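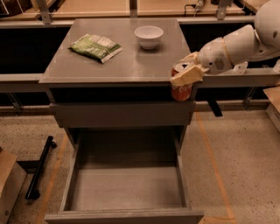 I've become a person with opinions about drawers. I didn't mean to, but we moved into the flat on Fonddale Road last June and it has exactly one kitchen cupboard you can reach without climbing on something, so you start noticing storage in a way you never did before.

Anyway, the snack drawer. If you grew up in a house with a snack drawer you'll know what I mean, and if you didn't, I'm sorry for you. Ours was at my gran's, bottom one, underneath the tea towels, and it had everything in it: crisps, half a packet of custard creams with an elastic band round it, those chews that took your fillings out. I've wanted one of my own for years and kept making do with a carrier bag on the back of the door (dreadful, everything ends up as crumbs).

So I've been reading up and looking at little cabinets, and asking everyone I know where they keep their crisps, which is a surprisingly personal question. I'm very taken with small grey ones at the moment. Plain front, no handle showing, flat top with a bit of an edge at the front so things don't go skating off when you bump it with your hip. You can put a bowl on the top! That's the bit that sold me. A drawer for the hoard, and a proper surface for the bit where you tip the packet out and pretend you're only having some.

My friend Rocío Marín has gone a different way and keeps hers in a huge lidded basket from Trukgate, and I will admit it looks lovely in her living room. But have you ever tried to find one particular bag in a basket? You're up to the elbow in there. Everything you don't want is on top and the nice ones have slid to the bottom and been sat on by a jar of olives. A drawer that pulls right out, all the way, so you can see the back corners, beats it every time. I will fight for this.

Things I've learned so far, mostly by getting them wrong:

- **Cans go low.** I had fizzy drinks in a top drawer at our old place in Zololville and every time I opened it they all rolled to the front and walloped the panel. Then they rolled back when I shut it. It was like living with a bowling alley.
- **Stand the bags up.** If you lay crisps flat in a pile you only ever eat the top one, and the prawn cocktail at the bottom goes out of date in the dark.
- **Empty it before you fill it.** Sounds daft, but pull the drawer out when there's nothing in it and have a good look and a wipe round. My last one had a layer of salt in the corners you could have gritted a path with.
- **Check it opens where you're putting it.** A low drawer needs a fair bit of floor in front. I measured the cabinet and forgot to measure the drawer sticking out, and it met the oven door with a crunch.

The one I nearly bought was £85 from a shop on Trukgate, beautiful thing, and I went back to look at it 9 times according to my other half, who was keeping a tally on his phone. In the end I found a second-hand one, two drawers, a bit scuffed down one side, and I've spent the difference on snacks. Top drawer is for tea bags, candles, batteries and all the other boring stuff. The bottom one is the good one.

House rules are still being argued over. I'd like a bowl system: you come to the cabinet, you take your bowl, you put some in it and you put the bag back with a peg on. He'd like to take the whole bag to the sofa. We've had this conversation in the kitchen, in the car and once in the queue at the chemist. I did find a small white bowl in the charity shop which is just the right size for a polite portion, and he looked at it and asked if it was for the cat. We haven't got a cat.

Next job is something to line the bottom with so it doesn't all slide about. I've seen people use cork and people use leftover wallpaper. There's half a roll of yellow stripy stuff in the loft from the hallway, so if I can get the ladder down I might give that a go this weekend. If you've done yours and it didn't curl up at the edges, please tell me what you stuck it with!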